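Lab Purchasing and Setup > Arms and Grippers > Budget check: one real arm or more simulation first?

ngitel_lab
Posts: 3
We're a small group at a teaching college and I've been asked to put in an equipment request by December. The project is household tidying, mostly bathrooms and kitchens: moving small items off one surface and onto another. All our work so far is in simulation with a Franka arm model. The department can probably fund one real arm, or it can fund a couple of good workstations and leave the arm for next year.

What I need help with is the list of things around the arm. I have a quote for the arm and a quote for a table. What else do people forget? And would you buy the arm at all at this stage?

Nayara

hudec_r
Posts: 1425
Buy the workstations. If your tasks don't run reliably in sim they won't run on the bench, and the bench is slower to debug on.

Things missing from your list if you go ahead anyway: mounting plate, a control PC with a wired network port you don't share with anything else, e-stop extension, spare fingertips, cameras and mounts, calibration board, shipping, and whatever your building charges to bolt something down. Ours charged. Also ask who pays for the return freight if the arm has to go back for service. Get that in writing from the dealer.

skolitz
Posts: 212
I'd go the other way. We waited two years for the "sim is ready" moment and it kept moving. The arm arrived and in the first week we found that our grasp settings were fine for boxes and bad for anything soft. You can't put a price on finding that out early, but you can put a price on two years of a student's time.

Agree with the rest of Rozália's list. Add a UPS if your power is bad.

hudec_r
Posts: 1425
Skolitz, you had a technician. Nayara, do you have a technician?

ngitel_lab
Posts: 3
No technician. I have one graduate student, Julián, and he has an account here so he can speak up. Shared shop access in the mornings.

viera_d
Posts: 88
Then budget for setup help. A dealer will usually sell you a day or more of commissioning, and it's the one line I would never cut. We cut it and spent three weeks on network settings.

One question about the task. Where does the arm stand? A tabletop arm on a fixed base next to a bathroom fixture is a different purchase from an arm on a cart. A cart that doesn't tip or creep is heavy and costs more than people expect. If you're copying your sim layout in a real room you need to know how high the base sits and how close it is to the work.

j_ortuno
Posts: 19
Julián here. The base is fixed on a dark platform right in front of the toilet. In sim we just placed it where the reach looked good. I hadn't thought about what that platform would be made of, or what it would weigh.

krajci
Posts: 540
That's the most common hole in these requests. The simulator gives you a stand for free. It doesn't wobble and it takes up no money.

Before you ask anyone for a quote on a stand, do a reach check with the real joint limits and some margin, then mark the footprint on a floor with tape. Check that a person can still get past it. Check that the e-stop can be reached from where that person will be. We had to reorder a stand because the door would not open all the way.

Can you post a picture of the setup? Easier to comment on than a description.

j_ortuno
Posts: 19
This one is from the tank-top task. Everything gets picked from the toilet tank or the lid.
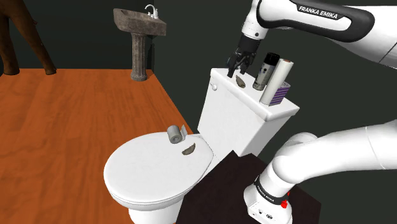

Tank-top task in sim, gripper over the left part of the tank lid.

viera_d
Posts: 88
Thanks, that helps a lot. The platform overlaps the side of the bowl base and the lower part of the tank. In a real room that's solid material in the same place as a toilet, so you need a stand with a cutout or you need to move the base. Either one changes your reach. Redo the check before you price anything.

krajci
Posts: 540
Second that. I'd also look at the objects. The spray can and the small box should be reasonable for a two-finger gripper. The tall white cylinder depends on its diameter, so measure it against the maximum opening. If it's a paper towel roll, a full one may be too wide and a used one may not. The thin curved brown pieces lying flat are the hard ones. Stock fingertips may not get under something like that. Put custom fingertips in the budget and print a few versions before you pay for machined ones.

skolitz
Posts: 212
And that is my argument for buying the arm. You won't learn about thin flat objects from a contact model.

hudec_r
Posts: 1425
You can learn that your stand runs through the toilet, and that costs nothing. I'm not against the arm. I'm against ordering it in December with no stand, no helper and no fingertips in the budget.

stepanka_m
Posts: 67
Middle option, which is what we did at Venar. Request the arm, but split it into two stages. Stage one is the control PC, the cameras, the stand design and a cheap mockup of the fixture. Stage two is the arm and the commissioning, released when stage one is done. Our finance office liked it because the big number came with a condition attached. It also gave us time to find a second dealer quote, which came in lower.

For the mockup, don't plumb anything. We bought a toilet from a salvage yard and screwed it to a sheet of plywood. Check whether the lid stays put when you push down on it. Ours slid sideways and we lost a lot of trials before someone tightened the hinge.

For contingency I'd put 10 percent on top of everything except the arm itself. The arm price is fixed once quoted. It's the small stuff that grows.

viera_d
Posts: 88
I'd go higher than 10 on the small stuff for a first purchase. Cables alone.

ngitel_lab
Posts: 3
This is what I needed. I'll write it up in two stages. Julián is going to move the base in the model, cut the platform back so it clears the bowl, and rerun the reach check on all the tank items before we ask for a stand quote. I'm adding commissioning, fingertips, the e-stop extension and a salvage toilet. One workstation stays in as well.

Does anyone have a stand drawing they can share, even a rough one?

krajci
Posts: 540
I have one for a steel pedestal with a square top plate. It's made for a bench-height task, so you'd have to change the column length. Will send it by message tonight.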